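4. Shelf Restocking from a Wrist View 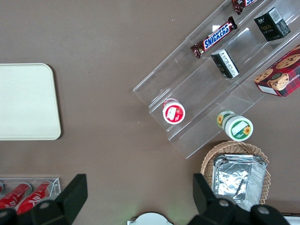
Figure 3. Wrist camera view at the start of a trial in the snack counter setup. The clear tiered rack is at the upper right, the tray at the left, and the basket with foil trays at the lower right. Both gripper fingers are in view.

4.1 Setup

All trials in this section use the Brullow arm with the two-finger gripper described in Section 3. The policy receives the wrist image and the joint state. It gets no depth input and no overhead view. We made this choice early, after a first round of tests in which the overhead camera helped the policy find the rack but did very little for placement. Most of the mistakes we care about happen in the last few centimeters before release, and at that distance the wrist camera is the only one with a useful line of sight.

The task is called Shen in our task list. The robot has to pick up a named item, move it to a named place, and let go without shifting the items next to it. A place can be a compartment of the rack or the cream-colored tray. Items differ in shape and stiffness: candy bars in wrappers, small boxes, a cup with a lid, a cylindrical container, soda cans. The rack may be rotated between trials, and Figure 3 shows a layout with the rack set diagonally to the camera. A diagonal rack is harder for the policy than one lined up with the image, as reported in 4.3.

Clear acrylic causes two problems. First, the dividers show up mostly as thin pale lines where light catches an edge, with the table visible through the rest of the panel. Second, the table texture seen through the rack looks much like the table beside it, so a policy that relies on color alone can treat a shelf as open table. Our earlier work (Treda, Section 2.2) avoided this by using opaque bins. We wanted to drop that restriction.

4.2 Training data and the edge loss

We collected 675 demonstrations by teleoperation. Two operators did all of the collection, and each operator saw every layout. Demonstrations that ended with a dropped item were kept and labeled, but they were left out of the imitation loss. They are used only to train the release classifier.

On top of the standard action loss we add a term that asks the image encoder to predict where the divider edges are. The labels for this term come from the known shape of the rack and its measured pose, so no hand drawing was needed. The extra head is a small one and is removed at test time. We weight it at a constant value through training. Lowering the weight over time gave the same result within noise, and we kept the simpler version.

Parts of the image covered by the gripper are masked out of the edge loss. In the wrist view the fingers take up the lower corners of the image and often hide whatever is on the table there. In Figure 3 the right finger covers the lower part of the stack of foil trays, and the left finger overlaps the red cans. Without the mask, the encoder was penalized for missing edges that it had no way to see, and it learned to guess them from the finger position. That guess was good on the training layouts and poor everywhere else.

We compare three policies:

Base. Action loss only.
Base + edge. Action loss and edge loss, no mask.
Delell. Action loss, edge loss, and the gripper mask.

Each policy was run on the same nine layouts, with 20 trials per layout. None of the nine appears in the training set. The order of the policies was shuffled within each layout so that slow changes in room light would not favor one of them. A trial counts as a success if the named item comes to rest fully inside the named place and no neighboring item leaves its own compartment. An item that leans on a divider is a success as long as it stays on the correct side.

4.3 Results

Delell did better than Base on every layout. The gap was small when the rack was square to the camera and grew as the rack was turned. Base + edge fell between the two on most layouts, but on the layouts with the most finger overlap it was no better than Base. We take this as support for the mask, though the number of such layouts is small.

Placing on the tray was easy for all three policies. The tray is plain and light against a brown table, and it has no dividers. We report it apart from the rack results so that it does not raise the averages.

The failures of Base were mostly of one kind. The arm approached the right tier, then lowered the item on top of a divider and opened the fingers. Wrapped bars usually slid to one side or the other after this, and some of those trials were scored as successes by luck. Boxes tipped. Delell made this mistake less often, but it hesitated more. In several trials it stopped over the rack, moved sideways, moved back, and ran out of time. We counted these as failures.

Items with a round side were the hardest for every policy. A cylinder lying near the front of a shelf can roll when the fingers touch it off center, and the wrist view gives little warning. The edge loss does nothing for this case. A better grasp choice probably would, and we did not study grasp choice here.

4.4 Effect of item labels

Printed packaging raised a question in review of an early draft: does the policy read the text, or does it only match color and shape? We ran a short check in which boxes were turned so that the white information panel faced the camera and the printed front did not. Success at picking the named item dropped for boxes and stayed level for bars and cans, which look much the same from any side. The drop was the same size for all three policies — as expected, given that the edge loss has nothing to do with item identity.

We did not add training data for turned boxes. Aniela Wieczorek ran the label check and Remigiusz Czarnecka scored the trials from recorded video without knowing which policy was running.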